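Brelitau Bench Arm

Product code 154. Supplied with gripper, base plate and Nevach control software.

I get asked the same thing every week by people browsing this page: can it do my chores yet? Well, some of them! I've had a Brelitau on my own worktop since December and I'm very fond of it, but I'd rather you bought one knowing what it's like to live with.

Tidying is where it earns its keep. Give it a mat, show it where the pliers go and where the screwdriver goes, and it will plod through the lot while you get on with something else (slowly, mind, I can clear a bench in the time it takes to pick up two things). Hard handles it likes. Cloths, cables and carrier bags it does not, and I wouldn't trust it with a wine glass.
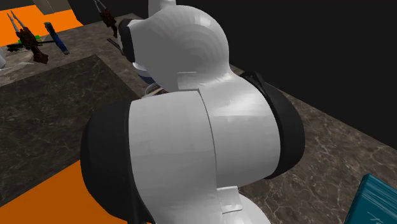

Danish Niazi

Marble, like the dark worktop with the orange mats, is a lovely flat surface to work over, though I'd always put mats down too. Bright ones are best. The software finds its way about much more happily with a strong colour under the tools, and you'll be glad of it when something gets dropped.

Washing up? No. Folding? I've tried tea towels with the Hulance soft fingers (sold separately) and got a sort of parcel. For a small workshop it makes more sense, sorting hand tools at the end of the day or passing you the next one, and that's what most of our buyers use it for.

Price is £2,053 with the standard gripper, or £2,000 if you already own a Chaudhry power supply and don't need ours. Allow 10 working days for delivery. Spare finger pads are on the accessories page, and do order a set at the same time, as they wear quicker than you'd think.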